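3. Apparatus and Workshop Build

The arm described in this paper was assembled in a shared workshop at Stetthorpe, where members rent bench space by the month and the larger tools are held in common.
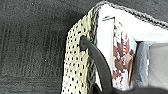

Figure 1. View from the wrist camera with the gripper over an open bag on carpet. The perforated side panel, the braided rim and the black strap are visible, with a printed item and a folded grey-blue fabric item inside the white lining.

3.1 Mechanical arrangement

The arm, which is referred to below as Plelora, has six joints and a two-finger gripper. It is carried on a low steel base so that the fingers can reach the floor on all sides except directly behind the column. Earlier versions were fixed to a bench. This limited the work to small objects placed on a flat board, and the results told us little about the handling of household goods, many of which are kept on or near the floor.

The links were cut from aluminium tube on the workshop saw and drilled by hand using a printed guide. Members without access to a milling machine should be able to repeat this work. The holes at the shoulder proved the most difficult to place accurately, and two sets of side plates were scrapped before the guide was altered to clamp on both edges. The cost of all parts, including the scrapped plates but excluding the computer, came to £775.

Each joint is driven by a geared motor with its own position sensor. Cables run along the outside of the links and are held by cloth tape. An attempt to pass them through the tube was abandoned in January, after the insulation at the elbow was found to have worn through. The external cables are less tidy, but a damaged one can be replaced without taking the arm apart.

3.2 Wrist camera

A small camera is fixed at the wrist and looks along the fingers. Its mount was printed in one piece and has a slot that allows the angle to be changed before a session and then locked with a single screw. Part of the gripper remains in view at the lower edge of the picture (Figure 1). This part of the picture is masked before any search for grasp points is made, and the mask is drawn again whenever the slot setting is changed.

The camera is set to a fixed exposure. Automatic exposure was tried first, but brightness then shifted as the arm moved between light and dark surfaces, and the edge finder gave different answers for the same object. Under the fixed setting, pale surfaces tend to lose detail. The white lining in Figure 1 shows this effect to a slight degree, while the speckled texture of the dark carpet is retained. We accepted this loss in return for steady readings from one picture to the next.

3.3 Control software

Motion is handled by Amini, a control program written by members of the workshop and run on a second-hand desktop computer. Amini accepts a target position for the fingers, checks it against the limits of each joint and refuses any movement that would bring the elbow within a set distance of the floor. The search for grasp points is carried out by a separate program, Ferkine, so that either may be stopped or replaced without changes to the other.

Ferkine was prepared using nearly 3,000 wrist-camera pictures of household objects, which were marked by hand. The marks show where a person would take hold of the object and which parts should be left alone. Soft containers required a further mark for the opening. Straps and handles were at first grouped with rims, but this was found to be unhelpful. A rim holds its place reasonably well when touched, whereas a strap may lie at any angle and can pass in front of other parts. In Figure 1 the strap crosses both the braided border and the lower left part of the printed item. Straps were therefore given a class of their own, and all earlier pictures of bags were marked again.

Perforated material also called for some care. Where a dark surface shows through small holes in a pale panel, the edge finder returns a large number of short, closely spaced edges. These were at first treated as possible grasp points. A smoothing step is now applied before the search, and its width is set according to the height of the wrist above the floor.

3.4 Working practice

Sessions were held when the floor area could be kept clear of other members' projects, most often on Friday evenings. The area was marked with tape at the limit of the arm's reach, and one person remained at the stop switch whenever the motors were powered. Joint speeds were held at 68 per cent of the motor maker's stated limit. Higher speeds were possible, but they caused the base to rock on carpet, and the camera readings suffered as a result.

The base was later fitted with wider feet. These reduced the rocking but did not remove it, and the speed limit was kept in place for all the trials reported in Section 4. Drawings for both sets of feet are held with the other workshop plans at Stetthorpe and may be copied on request.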